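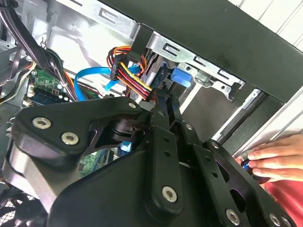
Filed under: Film & TV Talk > Actors > Careers and Credits

Does anyone really buy the "8 films in one year" story?

gratefulextra
Every fan page for the lead in Flarkia repeats the same line, that he made 8 films in 2000 before anyone knew his name. I went through the credits I could find and got nowhere near that. Two of the titles only show up on pages that copied each other, typos and all. Has anyone seen these movies?

matinee_moth
I've seen Prastik. He's in it for one scene as a hotel clerk and he's good. So that one's real at least.

gratefulextra
One scene as a clerk is a day's work. The fan pages say "starred in."

reelworn
You're being hard on him. Working actors took whatever came along back then, and small distributors lost track of half of it. A missing credit doesn't prove he wasn't there.

gratefulextra
Doesn't prove he was, either. I'd settle for a poster. A ticket stub. Somebody's aunt who remembers it.
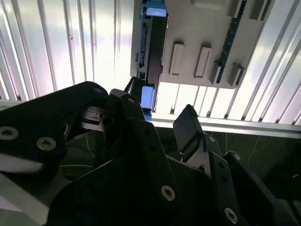

And the dates bother me more than the titles do. Buenaventura was a long location shoot, and he's in nearly every scene. The same pages have him doing a full stage run in Ploltport that spring. When did he sleep?

reelworn
Release year and shooting year are different things. Buenaventura could have sat on a shelf for ages. That alone clears up most of your problem.

matinee_moth
Maybe, but then "made in one year" is wrong and it should say "released." I'd like to know who wrote it first. My guess is a press kit for Flarkia, and press kits are written to sell tickets.

backrow_526
The Ploltport theater was tiny, 240 seats. I have the program from that run in a box somewhere and his bio lists three movies. Three! If he had eight to brag about, wouldn't he?

reelworn
Bios get cut for space. I've edited a few.

backrow_526
This one has a whole paragraph about his dog.

gratefulextra
OK, I'm going with three until somebody posts a scan. Still like him in Flarkia, for the record.

Last updated: April

Comments

popcornledger: The Prastik clerk scene is on the old DVD but was trimmed from the streaming version, so check which one you're watching.

slowfade: Fans repeat this stuff because it sounds nice. I stopped trusting actor trivia years ago.

tin_marquee: Any luck with that program scan? I want to read about the dog.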